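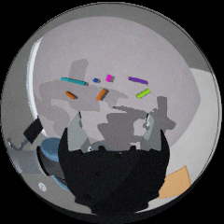
Dexter Samonte wrote in to ask why his block-pushing policy looks great in training and then falls apart the minute he nudges the camera, and whether more demos would fix it. Probably not, Dexter! I threw 3478 simulated demos at that same problem last December and got almost nowhere. What helped was changing how I made them, so let me walk you through it.

I do all of this in Zoradlow, but any simulator that lets you script the lights and the wrist camera will do.

Start with the colors. Give every block its own flat, loud color — cyan, magenta, lime, whatever — and don't bother with textures yet. You want to be able to tell at a glance which block the policy went for when it goes for the wrong one.

Next, scatter them. Drop the blocks from a little above the table and let the physics settle, so you get odd angles for free. My first script set them down in tidy rows and the policy learned the rows (ugh).

Now the shadows, and please don't turn these off. I know it renders faster. But the arm throws big gray shapes right across the work area, and a policy that has never met a shadow will treat one like a wall. Move the light at every reset.

Then jitter the camera a tiny bit, also at every reset. Keep the fingers in view the whole time or your grasp labels go bad.

When I retrained with all that, I used only 1586 demos, and over 50 test runs with a shifted camera it missed 9. The old one missed almost all of them.

Lahcen Ashour's loader script saves the seed with each episode, and you should do that too — I lost a whole evening to a bad reset I couldn't replay.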